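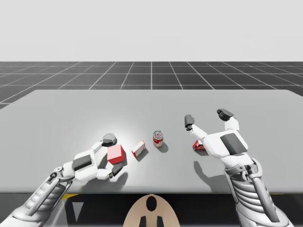 Bench layout is where I'm stuck on the two-arm build, so I've put off cutting the top until I get some opinions. The arms are going in at the shared shop in Moscombe, and before anybody takes a saw to that slab I've been running the whole thing in Cordero with the shoulder spacing I think I want. The left side I'm fairly happy with. It can come in across the corner and close on a box without the forearm getting in the way of the view. The right side is the problem. When that hand goes out with the palm over a part, the wrist covers nearly all of the small box underneath it, and the head camera has to guess. The can standing between the hands is no trouble for either side.

What I have so far: upper arms done, forearms printed, Bronus servos in the shoulders and elbows, wrists on the way. Shoulder spacing in the model is 246 mm between the inside faces of the mounts. Finger pads are 28 mm wide. Head camera is on a fixed post behind the body, looking down over the top of it. The real bench top is a single piece and I only get one go at it.

Questions:
Should I spread the shoulders, or leave them and move the camera?
Has anyone run this with the head camera only and no wrist cameras?
Is there any point modeling the floor and the room, or is bare bench enough at this stage?

Leonora Maglaya
(lmaglaya)

Reply from oddtooth
Move the camera. You can redrill a post in ten minutes. Moving shoulders means a new mounting plate and new cable lengths, and you'll have to go back through every reach limit you already set.

Reply from garage_bay_two
I'd go the other way. I moved my camera three times and every spot had a blind area, I was only choosing which one. Spreading the shoulders brings the forearms in from the sides and opens up the middle. Yes it's a new plate. A plate is a piece of aluminum.

Reply from oddtooth
A plate is a piece of aluminum if you have a mill. Does the shop have one?

Reply from lmaglaya
There's a drill press and a bandsaw. The mill has been waiting on a part from Ustance all winter. I could get the plate done by hand but I wouldn't enjoy it.

Reply from pellet_stove
Wrist cameras. Stop fighting it. The head camera is for finding things and the wrist camera is for the last couple of inches. Mine are cheap USB modules running at 60 frames and I've never needed anything better.

Reply from lmaglaya
I have one spare USB port and two wrists. I know about hubs. I had a hub on the last build and it dropped out whenever the elbow servo pulled hard, so I'd like to get as far as I can on one camera first.

Reply from garage_bay_two
That's a grounding problem, the hub was only where it showed up. Put the servo supply on its own return and it will go away.

Reply from pellet_stove
Agree on the ground. I had the same thing and swapped hubs twice before I figured it out.

Reply from tindal_r
What do the arms do when they're idle? If they park in the middle of the bench you have a second problem, because the camera never gets a clean look at anything before it starts moving.

Reply from lmaglaya
Fair question, I set that up last week and forgot to post it.
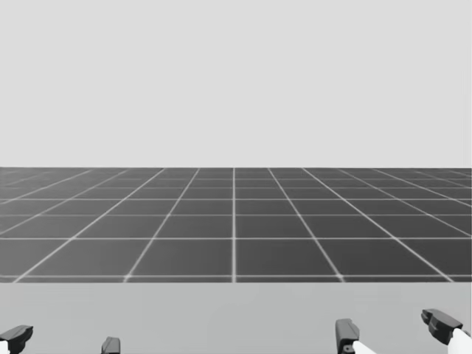
Parking is low and pulled back, both grippers open, and then everything waits until the camera has had its look. I tried a higher park first with the elbows out and it ate a big piece of the bench. With the lower one, all the head camera gets of the arms is the fingertips along the bottom of the view and a bit of white arm in the corners, and the rest is bare bench. I'm masking that strip off in the detector so it doesn't mistake black fingers for parts. The right outer finger sits the highest, so the mask is sized to that one. The cost is time. From park to the far side of the bench is a long move with the speed turned down as far as I have it.

Reply from tindal_r
That's a good park. I wouldn't mask it though. I'd leave the fingertips in and use them to check calibration every time the arms go home. If the tips aren't where you expect, something slipped and you want to stop right there.

Reply from oddtooth
Second that. My left shoulder belt skipped a tooth and I ran it for most of an evening before I caught it. A fingertip check would have caught it on the first cycle.

Reply from lmaglaya
I like that a lot more than the mask. So look at the tips first, then ignore the strip when it goes hunting for parts. I can do both from the same image.

Reply from garage_bay_two
To answer your third question, don't bother with the room. Leave the grid floor. Lighting is worth some time. Real bench tops shine, and a shadow from an arm will move a box edge enough to matter. Put a light where your shop light is going to be and match the angle.

Reply from pellet_stove
I don't agree with leaving the room out. A plain background made my detector look great and then it fell over the first time somebody hung a jacket behind the bench.

Reply from garage_bay_two
She isn't training anything yet. She's deciding where to cut a board.

Reply from pellet_stove
OK, for cutting a board it doesn't matter.

Reply from lmaglaya
Right, it's only layout for now. Jackets can come later. I did what garage_bay_two said and paid attention to the light, and I put a wider mix of groceries out so I could see how the tall and short things behave with the hands over them.
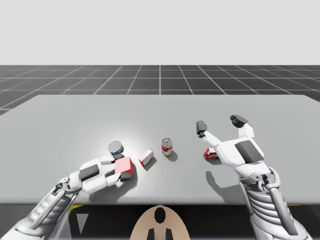 Left hand against the red and white box, short can with the blue band behind it.

Some notes from that setup. The short can past the left hand is fine, it has clear bench around it and the silver lid is easy to pick out. The soup can is fine too. The small package under the right palm is the same story as before, partly hidden, and on top of that the shadow of the hand falls across the table next to it. So I think the grocery mix doesn't change the answer. It's the right hand coming over the top with the fingers open that does it.

Reply from tindal_r
Then change the approach on that side. Why does the right hand have to come over the top? Bring it in lower from the outside edge and tip the wrist 10 degrees. You keep your plate and your post, and all you've changed is a number in a file.

Reply from oddtooth
Try that before anything with a drill.

Reply from garage_bay_two
It'll help on the outside half of the bench. It won't help near the center, because the forearm will be lying across whatever is on the right. I still say spread them.

Reply from lmaglaya
Ran it with the tipped wrist this morning. Better on the outside half, no better toward the center, so you both get to be right. I'm leaving the shoulders at 246 for now and I'll slot the holes in the plate so I have a little room to move them out later. Post stays where it is. The bench top gets cut Friday, full width, and I'm leaving the front edge square until the wrists are on.

Reply from garage_bay_two
Slots are a good compromise. Use wide washers and put a paint mark across each one so you can see if it creeps.

Reply from pellet_stove
And run the wires for wrist cameras while the forearms are open. You don't have to plug anything into them.

Reply from lmaglaya
Already pulled a spare cable down each forearm. I'll post the tip check when I have it working, probably not before the end of February.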